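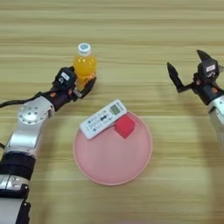 Chapter 5
How a Small Label Finds Its Price

Before we get to markups and margins, let's spend a little while with Firkance, a denim label that began in the town of Cilby with 900 jackets and no real idea what to charge for them. Its owners looked at what Mukus was asking, knocked a bit off, and hoped for the best -- a very common way to start, and you may well have done the same! By September they had sold out and still couldn't pay the sewing shop.

© Wada Textbooks | Contact | Back to top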